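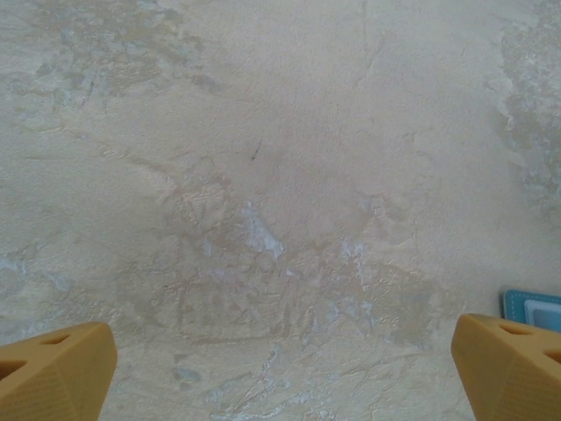

It is cheaper than stone and easier to live with, one homeowner in Braltwood remarked of faux marble, adding that the real thing "would have gone through the floor." Weight and cost have been the usual arguments for imitation marble through most of its history, although the technique has also been valued as a craft in its own right.

Faux marble, also called marbling or marbleizing, is the decoration of a surface to look like marble or another ornamental stone. It may be done with paint, with tinted plaster, or with printed or molded material. The word "marbling" also refers to the floating of colors on water to pattern paper, a separate craft with its own tools and history.

History

Imitation stone was in use in the ancient Mediterranean. Walls in the Roman First Style, known from houses at Pompeii, were built up in stucco and painted to look like blocks of colored stone. Later Roman painters kept the painted panels but gave up much of the raised plaster work.

During the Renaissance and Baroque periods, painted marble spread through churches and palaces in Italy and central Europe. Real columns were sometimes placed beside false ones in the same interior, with the imitation used higher up, where it was harder to inspect. Scagliola, a mixture of gypsum plaster, glue and pigment, was developed to a high standard in Italy and could be polished until it was difficult to tell from stone by eye.

In the nineteenth century marbling became an ordinary trade skill. House painters were expected to know graining and marbling, and pattern books gave recipes for the common stones. Slate fireplace surrounds were marbleized in large numbers and sold to middle-class households. Demand fell in the twentieth century as plain interiors came into favor. The craft revived in the 1980s, when sponging, ragging and other broken-color finishes were popular in home decoration.

Painted methods

A painted marble finish normally starts with a smooth ground coat in the palest color of the stone. Thin glazes are laid over it while wet and broken up with a rag, sponge or crumpled paper. The patches are then softened with a dry brush, traditionally one of badger hair. Veins are drawn with a fine brush or a feather and partly blurred so that they seem to lie inside the stone.

Oil glazes stay workable for a long time and were the standard medium until acrylic glazes became common. Acrylics dry quickly and have less smell, and they do not yellow in the same way, but the painter has to work in smaller sections. A clear varnish is usually applied last — gloss for polished stone, satin where a worn look is wanted.

Plaster methods

Marmorino and related finishes are made from lime and marble dust, applied with a trowel in several thin coats. They may be burnished to a shine or left matte. Their appearance depends on slight differences in tone and pressure, and few of them copy a particular stone closely.

Scagliola is made differently. Colored batches of gypsum plaster are kneaded like dough, and strands of a contrasting mix are worked in for the veins. The mass is sliced, pressed onto a core and left to harden before it is filled, ground down and oiled or waxed. A single column may take many weeks.

Raised or rough textures are a modern variation. Some are produced in plaster and others with wallpaper or vinyl, and they may suggest weathered stucco as much as marble.

Examples

The assembly room at Grarnero contains 2 scagliola columns on each side of the entrance and a painted dado that runs the full length of the room. At Hoton, the church gallery front was marbled in gray and white, overpainted brown, and later uncovered. The decorating firm Dawber kept a set of 121 sample boards, each 40 centimeters high, showing imitations of named stones with the order of glazes written on the back.

Care and repair

Painted marbling is only as durable as its varnish. Dust is removed with a soft dry cloth, and household cleaners are generally avoided on older work. Worn varnish can be renewed, though solvents may lift the glazes under it.

Scagliola is sensitive to damp. Gypsum softens when it stays wet, and salts moving through a wall can push flakes from the face. Chips are filled with tinted plaster and polished to match — color matching is the slow part, as the mix dries lighter than it looks when fresh.

See also

Graining
Stucco
Terrazzo
Trompe l'oeil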